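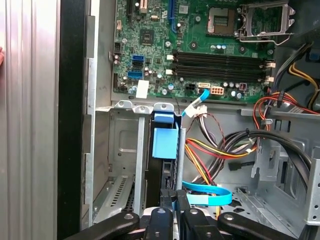

Desktop computer with the side open, showing the motherboard and an empty processor socket.

Buying in a hurry: what an emergency purchase file should contain
Speaker notes – Yhon Alvarado
Friday, January 29, 2021

Slide 1. Title

Good morning. Check sound. Ask people to keep questions until slide 5, then again at the end. Slides go out afterwards with these notes, so no need to copy anything down.

I spent most of last year reading procurement files for a district health authority. I am an auditor, so I come in after the money has gone. Today is about what I look for when a purchase was made without an open tender, and what I usually find missing.

I am not going to talk about any case that is with investigators or in court. If you ask about one I will say no and move on.

Slide 2. What the law lets you do

Direct purchase is legal. Say this early and say it twice. A lot of officers in this room have been told that any purchase without a tender is suspect. It isn't. Most procurement laws have a route for urgent need, and it was put there for years like the last one.

The route has conditions. The need has to be real and it has to be urgent. The quantity has to match the urgent part of the need. The price has to be fair for the market on that day. Somebody with the authority to approve it has to approve it before the order goes out.

Pause on the word before. Approval dated after delivery is the most common finding I write.

Slide 3. The file I was given

This is the Nevine district file. I have permission to use it, and the district has already answered the audit and published its reply. The names of officers are out. The names of suppliers are in, as they were in the published reply.

The district bought protective gowns, gloves and face shields from two suppliers, Bolteck and Kallico. There were 53 payment vouchers. For six of them I could find a full trail: request, approval, quotation, order, delivery note, inspection, invoice, payment. For the rest, at least one step was missing.

Let that sit. Then say: missing paper doesn't prove theft. In this file the goods were mostly there. We went to the stores and counted them. What we could not show was who decided on the price and why.

Slide 4. The price question

Face shields. Bolteck charged one price in the first order and nearly double in the third. The district's explanation was that the market had moved, and it had. Anyone who was buying at that time knows this.

But there was no record of anyone checking. No phone note, no email to a second supplier, no printout of a price list. A storekeeper told us she had rung round herself and been quoted more than Bolteck was asking. I believed her. I still had to report it as unsupported, as there was nothing I could attach.

Advice for the room: write it down when you ring. Name of the firm, person you spoke to, date, price, when they could deliver. A school exercise book is fine. Number the pages.

(If time is short, skip to slide 6.)

Slide 5. The approval question

Show the two approval forms side by side.

Left form: signed, dated, with a sentence saying why an open tender could not wait. Right form: signed, no date, and under reasons the single word "Covid".

The second form is what I see most. The officer who signed it was working very long days and I have sympathy. But a year later that one word has to carry a purchase of 300 boxes of gowns, and it can't. Which facility needed them? How many did it have left? When would it run out? Two lines would have covered it.

Take questions here. Four minutes at most.

Expected question: can an approval be given by phone? Answer: check your own regulations. Where it is allowed, it normally has to be confirmed in writing within a set time. Where the regulations are silent, send an email the same day and ask for a reply. Print both.

Expected question: what if the boss refuses to sign and tells you to go ahead? Answer: put the request in writing, keep a copy, and don't issue the order. I know this is easier for me to say than for you to do. There is a contact for confidential advice on the last slide.

Slide 6. Who is the supplier?

Kallico was registered a few weeks before its first order. That is allowed. New firms are set up to meet new demand and some of them do a good job. It does mean you ask more questions.

Things I would expect to see on file for a new supplier: the registration certificate, the names of the directors, a tax number, a bank account in the firm's own name, and some sign that it can get hold of the goods. For Kallico there was the certificate and nothing else. Its address turned out to be shared with another bidder, Quinlan, which had put in the only competing quotation.

Careful with wording here. The audit did not find that the two firms were run by the same people. It found that the district had not checked. The published reply says the district now checks addresses and directors before it accepts a quotation. Leave it at that.

Also mention conflict of interest forms. They were in the file, blank. Each member of the buying team should fill one in for each purchase, even when the answer is "none".

Slide 7. Delivery and inspection

Short slide. The person who ordered the goods should not be the person who signs for them. In small offices this is hard. Borrow someone from the next department for half an hour.

Count on the day – not from the delivery note. Open some boxes. In the Nevine stores we found gowns in a size nobody had asked for, signed in as correct. They were still on the shelf when we visited.

If you accept part of a delivery, write down which part, and pay for that part only.

Slide 8. When the auditor arrives

People get nervous and start tidying. Please don't. Do not fill in missing dates. Do not ask a supplier for a fresh quotation on old paper. A gap in a file is a weakness. A document made up afterwards can be an offence, and I am obliged to report it.

If something is missing, write a note to file today, with today's date, saying what is missing and what you remember. Sign it. I can use that. I give it less weight than a record made at the time, but I can use it.

Electronic records count. Messages on your own phone count too, if they were about the purchase. Export them before you change handset. One officer lost the whole of the early correspondence that way.

Slide 9. What changed in the district

From the published reply, read out as written, then add:

The district now uses a single cover sheet for every urgent purchase. It fits on one side of A4. The finance office will not process a payment without it. I went back in January and pulled a small sample, and the sheets were there. Some were filled in badly. Dates were on all of them.

I would like to see the sheets published with the contract notices. The district has not agreed to that yet.

Slide 10. Contacts and questions

Leave this slide up. Copies of the cover sheet are on the table by the door, and the blank version will go out with the slides.

If asked about the special audit of other districts: the report is not out and I haven't seen the final text.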